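Open Day at the Garnside Workshop: Your Questions, Answered
6 minute read

We get the same emails every time the doors open, so we've put the replies in one place. If your question isn't covered, it may be a new one, and Rekha Chacko at the front desk will be delighted.

When is it?

The next open day is in August. Doors open after lunch and we start herding people toward the exit when the last demo finishes. The exact day goes on the sign-up page once the building tells us which day the elevator is being serviced.

Do I need a ticket?

Yes. It's free, but we need a name for each person, babies included. The building lets us have 200 visitors inside at once and the fire marshal can count. Last year 761 people came through over the afternoon, which is why there is now a ticket.

Where are you, exactly?

In the old Thampi building on the Boltley side of the canal. Your phone will try to send you to the loading dock on the far side. Ignore it. The entrance is the blue door with the bell that doesn't work. Knock.

Is there parking?

There is a parking lot. Whether there is parking depends on how you feel about walking. The bus stops right outside and is the better idea.

How long does a visit take?

The guided tour runs 90 minutes. Khurram Siddiqui leads most of them, and he was once asked to do it in 60. He added a section on cable routing. You can leave the tour at any point and go straight to the demo floor – he won't be offended, or at least he'll hide it well.

What will I see?

Mostly arms. The first stop is the test bench, where joints get run back and forth until something gives. After that comes Zeltness, our name for the software that decides which arm should go for what. Then the demo floor, where there are usually two or three stations set up, depending on what was behaving that morning.

What's the store demo?

It's the one everybody asks about. Two arms work a table laid out like the counter of a corner store, with snacks, drinks and baskets. The aim is for them to handle the sort of stock a clerk deals with all day. Food makes a good test because it comes in awkward shapes and some of it squashes. A boxed item will put up with a clumsy grip. A sandwich keeps a record of everything you did to it.

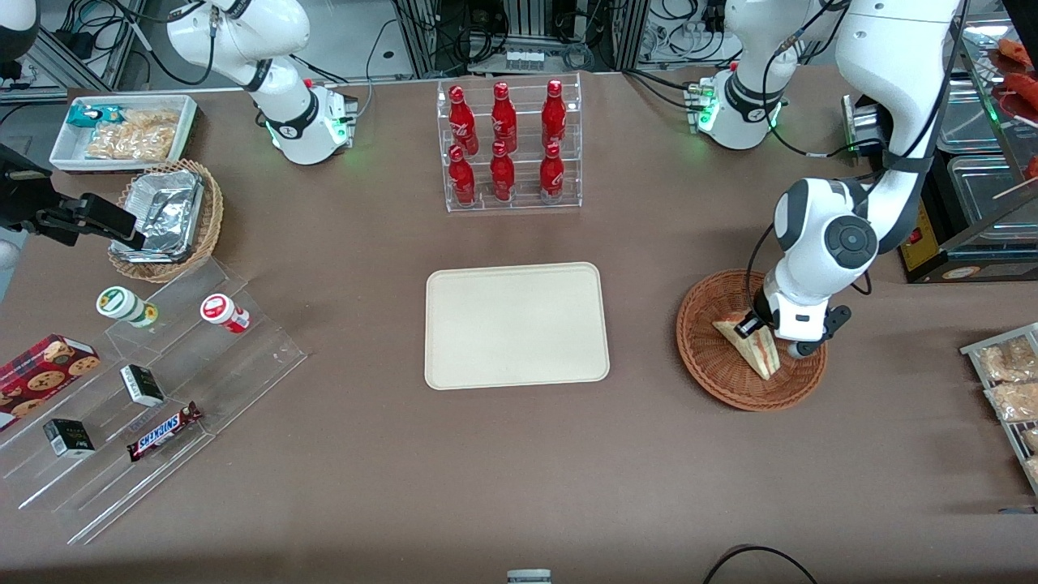

The store table, with one gripper down at the sandwich and the other above the foil container.

Anqi Hou, who looks after this station, picks the stock herself and changes it between open days. She takes suggestions. She has already heard "watermelon."

Can I buy a snack from the robots?

No. There is no register, no price list and no license to sell food. There is also the matter of how many times that sandwich may have been picked up. Bring your own lunch, or try the cart by the bus stop.

Are the robots fast?

Come and see, but set your expectations by a careful person carrying soup. We could turn the speed up. We would then need to turn up the cleaning budget.

What happens when they drop something?

Someone picks it up and Nithin Menon writes it down. He's keeping a log of practice picks on the store table and would like to reach 1000 before he draws any conclusions. Please don't cheer when one goes wrong. All right, you can cheer a little.

Can my kids drive one?

There's a small arm at the kids' station with a joystick and a pile of foam blocks. Ages six and up, one driver at a time. Adults may have a turn when no child is waiting, and yes, we do check.

Can I take photos?

Yes, without flash. Tripods stay in the lobby. Please stay behind the yellow tape on the floor even if your shot would be much better from the other side of it.

Will these take my job?

We get this one every year and we try not to wave it off. Tín Trịnh gives a short talk on it after the second tour, with plenty of time for arguing. People who work in stores are especially welcome, and they tend to ask harder questions than the engineers do.

Is the building accessible?

The whole tour is on one level, apart from the upstairs talk room, and the elevator works outside the service day mentioned above. Email Rekha if you need a quiet slot or a seat along the way.

Page last updated 4/20/20

Contact the front desk | © Garnside Workshop | Back to top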